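Putting the Groceries Away, Slowly

Every few months someone promises us a machine that will unload the bags while we sit down. We checked in again this July, and you can stay seated, but bring a book.

Dindetti, the kitchen-robot outfit over in Vitdale, does most of its practice in simulation, where produce is free and no one has to mop. Its current project, named Yammine, has one job: pick up a piece of fruit and put it where it belongs. The arm has a two-fingered gripper and, by the company's own count, 1,914 practice runs behind it. A four-year-old has fewer, and better results, though the four-year-old will also lick the fruit.
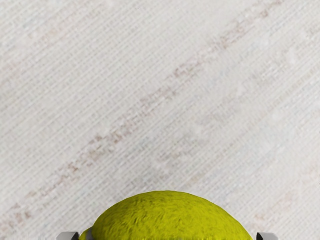
The trouble is that grabbing things is harder than it looks from the couch. Squeeze too little and dinner rolls under the stove. Squeeze too much and you've made juice. People settle this without putting down the phone. A machine has to work out where the thing is, which way it's lying and how far to close its fingers, and then do it all over again for the next one, which is a different shape.

Shop floors are further along, mostly by cheating. A packing line hands the robot the same box in the same spot all day long. Your counter has mail on it.

Dindetti says a home trial of 30 kitchens could start in March, with a dishwasher-loading project called Itier to follow. We've asked to be on the list. Until then the bags are by the door, and it's your turn.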